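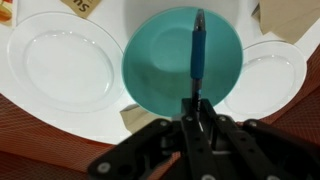 To: gripper-users list
Subject: Re: Rirer two-finger gripper, worth buying for light pick and place?

Replying below the quoted text, as the list rules ask.

> We have a bench arm with a worn-out suction head and are thinking of
> replacing it with the Rirer parallel gripper, sold here by Danstead.
> The work is small household items on and off a table: pens, brushes,
> spoons, bowls. Their page is thin on detail. Does anyone run one
> with the wrist camera? In particular:
>
> - does it hold a thin round object without it rolling in the fingers?
> - how much of the camera view do the fingers take up?
> - is the Danstead support contract worth paying for?
>
> We would mount it on a Boychuk arm, the older flange. Budget covers
> the gripper and one set of spares, not much else.

We have had two of these on the bench since July, both bought through Danstead, both with the wrist camera bracket. One is on a Boychuk arm with the older flange, so most of this should carry over to your set-up.

Mounting. You need the adaptor ring, which is listed separately and is easy to miss when ordering. The ring takes four bolts. The ones supplied were slightly too long for our flange and bottomed out before clamping. We fitted shorter ones from stock. Check this before you run the arm, as the head feels tight by hand and then shifts under load.

Thin round objects. Mostly yes, with conditions. A pen held upright over a bowl is one of our standard test poses, and the head will keep it there while the arm is still. The trouble starts when the arm turns at the wrist. With the flat finger faces the pen can pivot about the contact line, so it arrives a few degrees off where the planner thinks it is. For dropping it into a bowl this does not matter. For putting it in a holder it does. Slowing the wrist joint helps more than raising the grip force. Where you grip also matters: we take a pen by the hard barrel and leave the rubber part clear, as the rubber drags on release and the pen tips over.

If you need a firm hold on round stock, the grooved finger pads are better. They are worse on flat items, and a plate rim will sit in the groove at an angle. We change pads to suit the job. It takes a hex key and a bit of patience.

Camera view. The fingers and the linkage fill a good part of the lower image and you will not get that back. Anything held in the fingers also hides part of what is behind it. With a bowl as the target, expect to lose the near side of the rim just when you want it. We take the bowl position from a higher pose with the fingers empty, store it, and then go in. The detector that comes with the Zellside software tries to do it live and is less reliable once something is in the grip. Glossy crockery makes this worse. White plates on a white table are poor for edge finding, and a coloured bowl is far easier. We also leave scraps of brown paper among the dishes when testing, so that the detector has some clutter to deal with. I would do the same before trusting any success rate, including ours.

Calibration. The camera bracket has a small amount of play in the slot. Mark the position with a scriber once you are happy with it. Ours moved after a knock and the offset was out by 7 mm, found only after a morning spent blaming the planner.

Wear. The pivots on the black link plates are the part to watch. The screws on ours worked loose on the first unit and not on the second. Thread lock, the weak grade, has cured it. The finger pads are consumable and the spares kit has two pairs.

Support contract. We took it for the first unit and left it off the second. Replies were correct but slow, and the firmware updates come to everybody whether they pay or not. What you do get is a loan unit during repairs. If the arm standing idle costs you real money, pay for it. On a bench used for testing I would put the money towards a second set of pads and the adaptor ring.

One thing I have not tried is the newer controller box, which Danstead now ship in place of ours. The command set is said to be the same – the connector is not, so ask them for the cable drawing before you order. If anyone on the list has run the new box with the older Boychuk flange wiring, I would like to know which pins carry the gripper supply.

I can send the Zellside settings file for the stored-pose method off list.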